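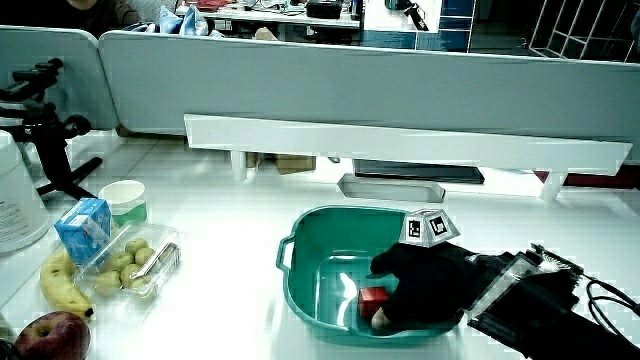 The Hinivari kit has been living on my desk for two weeks now and I'm having such a good time with it that I keep missing the early bus home. For anyone who came here for the bike posts: it's a hand-held gripper, the sort you carry through a task yourself so that a robot arm can learn from the recording later, and I've been wanting a decent one for years. My favourite job for it so far is a dumb one, picking the little red cube off the floor of the teal basin, which sounds like nothing until you try it with your hand a good way back from the bit that touches things. The basin walls get in your way, the cube wants to slide, and the white block of tags on top has to stay where the camera can find it. I've done it so many times I see that cube when I shut my eyes.

Anyway. A few people asked me to write it up properly after I mentioned it in passing last month, so I'm going to try, and it's going to be long, because I have opinions about cable strain relief now.

First, who it's for. If you have an arm already, or can borrow time on one, and you're sick of driving it around with a game controller to collect examples, you'll get what this is straight away. You hold the gripper, you do the task at something close to normal human speed, the tags tell the software where the gripper was, and out comes a file with the path and the open and close signal in it. No arm needs to be switched on, or even in the same building. Our arm is across town at Dritbridge and I get one afternoon a week with it if I'm lucky, so being able to record at my own desk has changed how much I get done.

The kit is 303 dollars before shipping. I paid for mine, and no one at Hinivari knows I'm writing this. For that you get the gripper itself, the marker block, a set of finger covers, the control box, cables, and a printed calibration sheet that I managed to put a coffee ring on the first morning (it still works, they print it on something nice). You supply your own camera and something to hold the camera up. You supply your own computer too, and it doesn't need to be a flash one.

Putting it together

The gripper comes mostly built. I had to fit the marker block, strap down the housing and plug everything in. The booklet says half an hour, and I took most of a morning, partly because I was enjoying myself and partly because I put the strap on backwards and couldn't work out why the lever felt mushy. If yours feels mushy, check the strap! There's a small arrow moulded on the inside that the booklet doesn't mention at all.

The spring is stiffer than I expected. For the first couple of days my hand got tired and I was a bit worried I'd bought something meant for a rock climber. Then Zulmira Rebelo, who had the previous version at Dirkside, told me to back off the tension screw a quarter turn at a time until it only just opened by itself. Huge difference. I wish it shipped that way. I understand wanting it to snap open, but you're squeezing this thing over and over and your forearm will let you know.

The black finger covers are the part I was most sceptical about, and I've come right around on them. Bare plastic fingers skate off anything smooth. With the covers on I can press down on a cube and draw it in against the other finger without it shooting off to the far side of the basin. They do collect fluff. A wipe with a damp cloth sorts them out, and I keep one on the desk.

Calibration

This is where I thought I'd be grumpy, and I wasn't. You lay the sheet flat, show it to the camera, wave the gripper through a slow figure eight while the software makes encouraging noises, and then it gives you a score. The first score I got was rubbish. The light was coming in low over the partition and putting a shine on the tags. I turned the table lamp off and shuffled the whole set-up along a bit, tried again, and it was happy.

The thing I'd tell anyone starting out is to care about the tags more than you think you need to. When you're concentrating on a small object your wrist rolls over without you noticing, and when it rolls far enough the block turns its best faces away from the lens. The software is good about it. It bridges the small gaps and marks the big ones in orange on the timeline. But a take full of orange is a take you'll throw out, and you won't feel your wrist doing it. I ended up putting a strip of tape on my sleeve as a reminder, which looked silly and worked a treat.

You can add a second camera and the software will blend the two views. I haven't tried it yet because I only own one that's any good. It's next on my list.

What I've been recording

The basin job has been the main one: reach in, get hold of the cube, lift it out, put it down on the table, let go. I have roughly 200 usable takes of that and I could do them in my sleep. I vary where the cube starts. Tucked up against the wall is the hardest, because the fingers want to land on the wall and not on the cube, and you have to come in at a bit of an angle and sort of scoop. I love those ones. They're also the ones the arm is worst at copying, so I make more of them.

After that I moved on to food, mostly because food was what was lying about. Kiwifruit turn out to be a lovely thing to practise with. They have a bit of give and a bit of fuzz, and they sit in their clamshell nice and snug so you need to come straight down. Bananas are a menace. There's no good place to grab a banana, you have to pick a spot and commit, and if you pick wrong it swings. An apple is right at the edge of how wide the fingers will go, and I had to slow right down for it. I haven't dared a paper cup with anything in it.

A drink carton was the surprise. I'd assumed a box shape would be the easiest thing on the table, and it would be if it stood still. Tap it on the way in and over it goes. What I learned from the carton is that I approach everything too fast, and I only noticed when I played the path back and saw the great swoop I make just before I close the fingers. Watching your own hand as a wiggly line on a screen is humbling, and I'd pay for the kit just for that.

The software

It's called Matos, it's a separate download, and it's better than it needs to be. Start and stop are on the lever (a double squeeze), so you don't have to put the gripper down between takes or reach for the keyboard with your other hand. Whoever thought of that, thank you. Naming takes is quick. Deleting takes is quick too, maybe a bit too quick: there's no undo, and I lost a whole morning's kiwifruit by having the wrong folder picked. It's on their forum as a known thing and they say a bin is coming.

Export gives you a plain folder of files with sensible names. I had it feeding into our training scripts before lunch on the second day, and I'm not a fast programmer. The notes on the file format are short and clear and have a drawing of the axes, with the arrows pointing the right way. If you've ever lost a weekend to a flipped axis you'll know why I got a bit emotional there.

Things I'd change

The cables. They come out the back in loops and they're heavier than they should be, and on a long reach I can feel them tugging. They also like to drag across the table and nudge whatever I've just carefully lined up. I've tried clipping them to my forearm with a Velcro strap and that helps a lot, but it ought to be in the box. A thinner, softer cable would be better again.

The handle is sized for someone with bigger hands than mine. It's all right for short sessions. I wrapped a bit of bike bar tape around it (so there you go, a bike post after all) and now it's really comfortable, though I'd love a smaller one as an option.

The booklet needs another go. The calibration part is great, and the assembly part reads as if it was written for the older model and patched. Zulmira says hers had the same photos.

And I'd like spare finger covers sold by themselves. Right now you have to write in and ask. They answered me the same afternoon and were very kind about it, but a button on the shop page would be easier for everyone.

How it went on the arm

I took the basin recordings over to Dritbridge in January, after a very late night of training, and I really didn't know what to expect. The first few goes it hovered above the basin as if it was thinking it over. Then it went down, closed on the cube and brought it out, and I made a noise that had people looking up from their desks. It's nowhere near every time. Against the wall it still fumbles, and it has my swoop, which is the funniest thing, this big serious arm making the same little show-off dip that I do. So I've been re-recording with a slower approach, and I've got a fresh batch ready for my next slot.

If you've got one of these and you've found a good way to deal with the cables, please leave a comment, I'd love to see it. Next up I want to try the second camera, and a spoon, which I have a feeling is going to be awful.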